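Progress report to Gidiritz, second period
Folding and sorting automation at Satutix
Covering May up to 22nd June

Hi all, and thanks for the patience with this one. I know the first report was mostly about getting a room and a desk, so I'm happy to have real work to talk about! I've kept the headings you asked for, more or less, and put the money part at the end where it's easy to find.

Where we are

The short version is that we're recording our own people folding baby clothes, and those recordings are what the Zulano software learns from. We do it with hand-held grippers at the table, so whoever is folding has to do the whole job with two pairs of jaws in place of ten fingers. If you've never tried to turn a sleeve in that way, come visit and we'll hand you a pair. It's humbling.

We have 1000 usable recordings in the bag, against the 3000 in the plan. That's behind where I wanted us to be in May (I'd promised 14 weeks for the full set, and that was me being cheerful). The slow part has been agreeing on what a good fold is. The returns side likes it one way, the packing side likes it another, and both of them have been doing it their way for years. We spent a good few sessions just on sleeves. Do you bring them in before or after you smooth the body? Grab by the cuff or higher up? It sounds silly, but the software copies what we show it, so we had to pick.

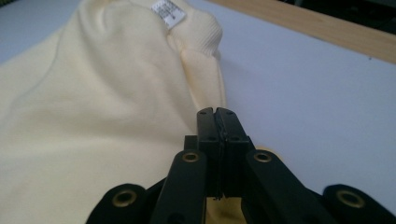 Elsa Lehtinen wrote back on my draft of this section that the cuff question isn't settled at all on her side, that grabbing at the cuff stretches the ribbing if you do it all day, and would I please not tell the funder it's agreed. So, it's not agreed! We're going to record both ways and let the packing side check the clothes afterward. I've left her note in because it's the kind of thing I'd have missed, and it's the reason I want floor people reading these reports before they go out.

What it changes for the people here

This is the part you asked me to say more about last time. Right now folding is a job you do standing, for a full shift, and it's the one people ask to be moved off. If the robot station does what we hope, it takes the plain pieces and leaves the odd ones (anything with ties, ruffles, missing snaps) to a person. I told everyone at the kickoff that no hours get cut during the project, and that's still true. What I can't tell them is what the jobs look like in two years, and I'd be glad of some help from Gidiritz on how to talk about that. People do ask.

In the meantime the recording work has turned into its own little job. We rotate it, it's paid at the training rate, and there's a sign-up sheet with more names on it than slots. I had expected to be begging. The hands get tired in a different way from regular folding, mostly the thumb and the heel of the palm, so we cut the sessions shorter in May and put a proper break between them. The Bisht people who supply our table fittings also sent a lower set of legs after two of our shorter folders said their shoulders were sore, and that's been a big help. 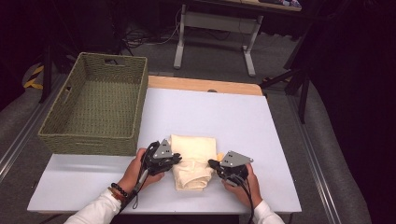
The other thing I've noticed is how much people talk about the work now. Before, you learned folding by standing next to someone and copying. Now there's an actual conversation about why you flip a piece, or why you start on the left, and our newer hires are picking it up faster. I can't put a number on that for you yet. I'd like to try in the next period, if you're open to adding it to the plan.

What hasn't gone well

Baby sleepsuits are hard. Sweaters are coming along, but the soft one-piece things slide around, the legs end up under the body, and anything with a face or stitching on the front needs to finish with that side up or the packing side sends it back. We threw out 78 recordings of those alone because the fold drifted halfway through and we couldn't use them. 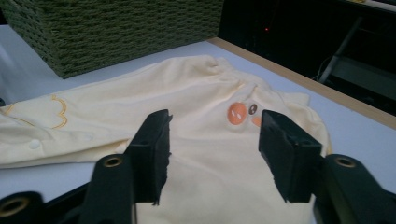 So I'm going to ask for a small change of plan: finish the sweaters first, then come back to the one-piece clothes with a slower start, where the folder spreads the whole thing out before making any fold. It adds time to each recording. I think we'd get it back in fewer throwaways, but I'd rather you heard it from me as a guess.

Money and next steps

Spending is on track except for session pay, which is a bit over thanks to the extra breaks. I've moved some of the travel line to cover it and would like your okay in writing. Next up is the trial of the Zulano software on sweaters only, with two of our folders at the station the whole time and free to stop it whenever they don't like what it's doing. Elsa is picking the test pile, and she has promised me it won't be an easy one.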